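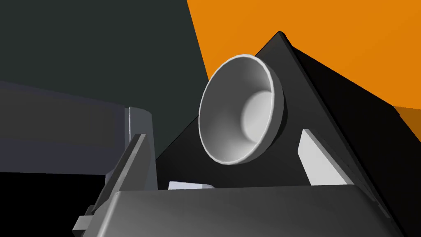

읽는 시간 4분

게시판 > 지역 정치와 신문 읽기
제목: 심야 주류 판매 금지에 대한 칼럼, 여러분은 어떻게 읽으셨습니까

wandetti_namu
2018-08-03 작성

안녕하세요. 저는 리아피스(Liapis)에 살고 있는 사람입니다. 한국어는 제 모국어가 아니어서 표현이 조금 딱딱할 수 있습니다. 미리 양해를 부탁드립니다.

이번 주에 Skelisero에 실린 Kosmas Mitsotakis-Vlachou 씨의 칼럼을 읽었습니다. 제목은 "밤의 술병은 누가 치우는가"입니다. 시의회가 검토하고 있는 심야 주류 판매 금지 조례에 찬성하는 글입니다. 밤 열한 시부터 아침 일곱 시까지 가게에서 술을 팔 수 없게 하자는 내용입니다. 식당과 술집은 제외됩니다.

저는 이분의 글을 오랫동안 읽어 왔고, 대체로 존경합니다. 그런데 이번 칼럼은 저를 설득하지 못했습니다. 글의 절반은 옛날 광장이 얼마나 조용했는지에 대한 추억이고, 나머지 절반은 작년 소음 민원이 약 440건이었다는 통계 하나에 기대고 있습니다. 그 민원 중에서 가게에서 산 술과 관계가 있는 것이 얼마나 되는지는 쓰여 있지 않습니다. 저희 집 아래층은 술집인데, 제가 작년에 넣은 민원은 모두 그 술집의 음악 때문이었습니다. 제 민원도 그 숫자에 들어 있다고 생각하면 기분이 이상합니다.

오히려 칼럼 밑에 달린 댓글 46개가 더 공부가 되었습니다. 특히 항구 쪽에서 24시간 가게를 하신다는 분의 댓글이 좋았습니다. 그분은 밤 매상 중에서 술보다 담배와 빵이 더 많다고 썼고, 조례가 통과되면 밤 직원을 내보내야 할지 모른다고 걱정했습니다. 칼럼에는 이런 사람이 한 명도 나오지 않습니다.

다른 분들의 의견을 듣고 싶습니다.

답글 1
항구의자전거

글 잘 읽었습니다. 한국어가 아주 정확하십니다. 저도 외국어로 배운 사람이라서 반갑습니다.

그러나 의견은 다릅니다. 저는 광장 바로 옆에 삽니다. 여름이면 새벽 두 시에도 사람들이 계단에 앉아 있고, 손에 든 것은 술집 잔이 아니고 가게에서 산 병입니다. 술집은 적어도 문을 닫는 시간이 있고 주인이 있습니다. 계단에는 주인이 없습니다. 칼럼의 통계가 약한 것은 인정합니다만, 결론까지 틀렸다고 말할 수는 없다고 생각합니다.

그리고 가게 주인의 댓글을 너무 쉽게 믿으시는 것 같습니다. 담배와 빵이 더 많이 팔린다면 술을 못 팔아도 직원을 내보낼 이유가 적어지지 않습니까?

답글 2
wandetti_namu

좋은 지적입니다. 그 댓글 안에 모순이 있다는 것은 제가 생각하지 못했습니다. 다만 그분의 말씀은, 술을 사러 온 손님이 빵도 같이 산다는 뜻이었을 수도 있습니다. 제가 다시 읽어 보았는데 분명하지 않습니다.

계단 이야기는 이해합니다. 그렇지만 계단에서 마시는 것은 지금 있는 규정으로도 금지할 수 있습니다. 광장 음주 규정은 벌써 있습니다. 단속을 하지 않을 뿐입니다.

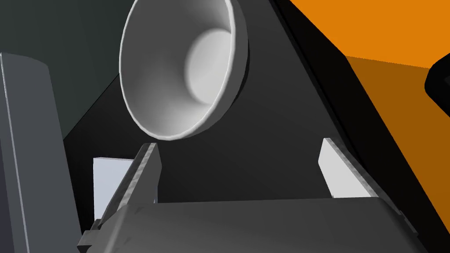
그래서 저는 순서가 바뀌었다고 느낍니다. 있는 규정을 한 여름 동안 제대로 적용해 보고, 그래도 안 되면 그때 새 조례를 이야기하면 됩니다. Mitsotakis-Vlachou 씨는 예전에 주차 문제를 다룰 때 바로 이렇게 주장하셨습니다. "새 표지판보다 먼저 단속원을 보내라"고 쓰셨던 것을 저는 기억합니다. 왜 이번에는 같은 논리를 쓰지 않으셨는지 궁금합니다.

답글 3
느린우체통

주차 칼럼은 저도 기억합니다. 그런데 그때는 시장이 다른 사람이었습니다 ㅎㅎ

답글 4
zinav_reader

여러분은 칼럼니스트에게 너무 관대하십니다. 그 신문은 작년 12월부터 조례를 미는 기사만 싣고 있습니다. 반대 서명이 2,381명이나 모였는데 그 소식은 안쪽 면에 두 줄로 나왔습니다. 저는 Zinavbridge 소식지에서 읽고 처음 알았습니다. 거기에는 서명을 모은 상인회 쪽의 설명이 길게 실려 있습니다.

답글 5
항구의자전거

zinav_reader 님, Zinavbridge는 그 상인회가 돈을 내서 만드는 소식지입니다. 맨 뒷면에 작은 글씨로 적혀 있습니다. 한쪽 신문이 치우쳤다고 하시면서 다른 쪽의 소식지를 근거로 드시면 곤란합니다.

서명도 저는 조금 의심합니다. 저한테도 가게 계산대에서 서명을 권했는데, 종이에는 "동네 가게를 살립시다"라고만 쓰여 있었고 조례 이야기는 뒷장에 있었습니다. 저는 서명하지 않았지만, 앞장만 보고 이름을 쓴 사람도 있을 것입니다.

답글 6
zinav_reader

돈을 누가 내는지는 알고 있습니다. 그렇다고 숫자가 거짓이 되는 것은 아닙니다. 시청에 접수된 서명입니다. 뒷장 이야기는 제가 본 종이와 다릅니다. 제가 서명한 종이에는 앞장에 조례 이름이 있었습니다. 아마 두 가지 종이가 있었던 모양입니다.

답글 7
유자차한잔

저는 Wandetti 언덕 쪽에 살아서 광장의 소음은 잘 모릅니다. 그 대신 교대 근무를 합니다. 병원에서 밤 열한 시 반에 퇴근하면 맥주 한 병을 사서 집에서 마시고 자는 것이 제 작은 즐거움입니다. 조례가 생기면 저 같은 사람은 미리 사 두어야 합니다. 큰 불편은 아닙니다. 다만 토론에서 밤에 술을 사는 사람은 모두 광장에서 소리를 지르는 사람처럼 나오니까 조금 서운합니다.

시간을 새벽 한 시부터로 늦추면 안 됩니까? 그러면 저도 찬성할 수 있습니다.

답글 8
항구의자전거

새벽 한 시라면 저희 집 쪽에서는 이미 늦습니다. 사람들은 열두 시 반에 많이 사 두고 앉을 것입니다. 그래도 지금보다는 나을 수 있습니다. 열두 시라면 어떻습니까? 유자차한잔 님의 퇴근 시간은 지킬 수 있습니다.

답글 9
유자차한잔

버스가 제시간에 온다면요. 그 노선은 그런 일이 드뭅니다.

답글 10
느린우체통

다들 시간만 가지고 말씀하시는데, 저는 처음 글의 주제로 돌아가고 싶습니다. 칼럼에 추억이 많은 것이 나쁜 것입니까? 칼럼은 보고서가 아닙니다. 저도 그 조용했던 광장을 기억하고, 글을 읽으면서 마음이 움직였습니다. 저희 어머니는 오려서 냉장고에 붙이셨습니다.

답글 11
wandetti_namu

느린우체통 님의 말씀에 어느 정도 동의합니다. 추억 부분은 아름답게 쓰였습니다. 제가 "절반은 추억"이라고 쓴 것은 좀 무례했던 것 같습니다. 제 불만은 추억을 근거처럼 사용한 데에 있습니다. 광장이 조용했던 시절에는 관광객도 적었고, 여름 항로도 없었습니다. 그때도 가게들은 밤에 술을 팔았습니다. 이 점을 한 문단이라도 다루어 주셨다면 저는 지금과 다르게 읽었을 것입니다.

신문사에 독자 편지를 보내려고 합니다. 민원의 종류별 숫자를 공개해 달라고 시청에 요청하는 것이 신문의 일이라고 쓸 생각입니다. 항구의자전거 님, 괜찮으시면 계단 이야기를 편지에 넣어도 되겠습니까? 저와 반대되는 의견도 같이 쓰는 편이 공정할 것 같습니다.

답글 12
항구의자전거

넣으셔도 됩니다. 다만 제가 조례에 찬성한다는 것도 꼭 써 주십시오. 그리고 보내시기 전에 여기에 한번 올려 주시면 맞춤법은 같이 보겠습니다. 저도 자신은 없습니다만.

답글 13
zinav_reader

독자 편지는 삼백 단어가 넘으면 마음대로 자릅니다. 제 편지도 작년에 가운데가 없어진 채로 실렸습니다. 짧게 쓰세요.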